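Home Course Outline Handouts Kit List Search

Horgan Workshop Evening Course: Automation at Home
Handout: Fitting PC parts with an arm and a two-finger gripper
Revised February 21, 2022

1. Scope

These notes cover the second bench build. The task is to fit a processor, memory, a drive and an expansion card into a desktop tower, using one arm, one gripper and a printed parts fixture. Wiring of the arm controller was covered in September and is not repeated. Students working on the Murberg bench should read the clamp heights from the sheet on that bench.

2. Work area

The tower lies on its side with the panel off, so that every insertion is made from above. The slatted table takes T-nuts along its length. Fix the fixture first, then the tower, then teach the reference points. If either is moved, teach both again. 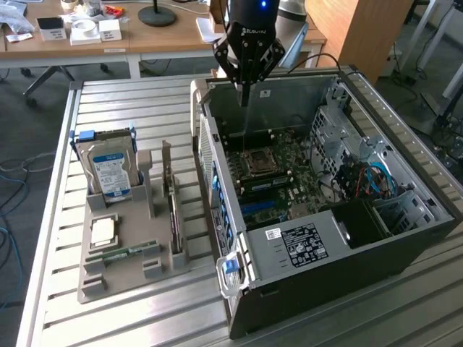
Why not pick the parts straight from a tray?
A tray lets a part turn or slide by a few millimetres, and the arm would then need a camera to find it. A fixture gives each part one known place and one known angle, so a taught point is enough.

3. Fixture

The fixture is printed in grey from the Landcombe drawing. Pocket clearances matter more than surface finish. A pocket that grips too hard will lift the whole fixture when the part is drawn out – sand it, do not raise the gripper force.

The drive stands upright so that the fingers can close on its sides. The processor lies flat in a square recess. Memory may lie flat or stand on edge, but the program must be told which. The Brareck script keeps these as separate pick routines.

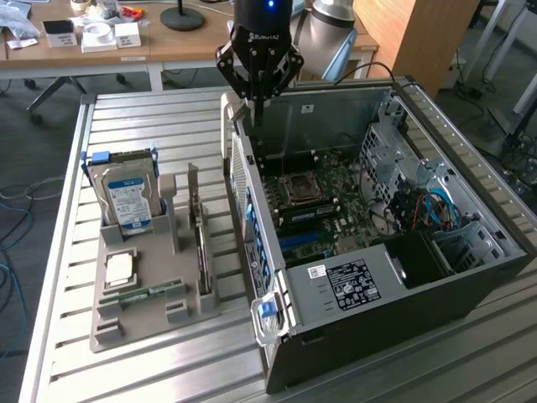 Fig. 2. Gripper over the open case. Hard disk, processor and memory stick in the fixture, left.

4. Approach and retreat

Every pick and every place uses 2 points: a clear point above the part and a contact point. Travel between clear points may be fast. Travel from clear to contact is straight down and slow. Never let the controller choose its own path inside the case, where the drive cage and its cables stand close to the board.

Check the gripper cable by hand through the full wrist range before the first run. Leave a loop long enough for the wrist to turn, but short enough that it cannot catch on the chassis.

5. Expansion card

The card is the hardest part of the build. It has to meet the slot along its whole edge while the bracket passes down inside the rear wall. Grip it near the middle of its length. If the bracket touches first, the card tilts in the fingers and the edge no longer lines up. Stop, go back to the clear point and correct the angle by hand before trying again.

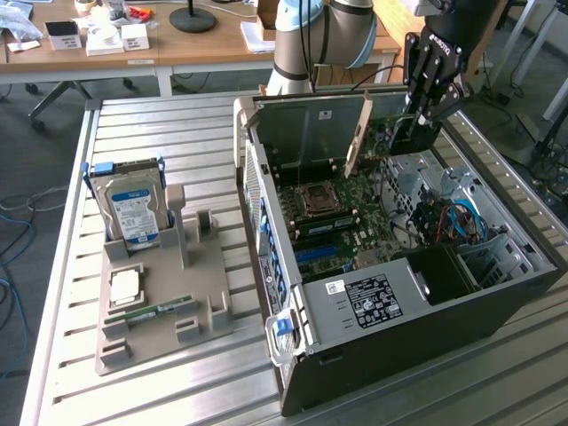 Fig. 3. Expansion card held in the gripper, bracket beside the rear wall of the case.

6. Log

Record the part, the routine, the gripper force and the result for each attempt. The shared log stood at 3,518 lines when these notes were revised. Add new lines at the end and leave the old ones as they are, including failed attempts.

Before the next session, write out the clear and contact points for the memory slot and bring them on paper.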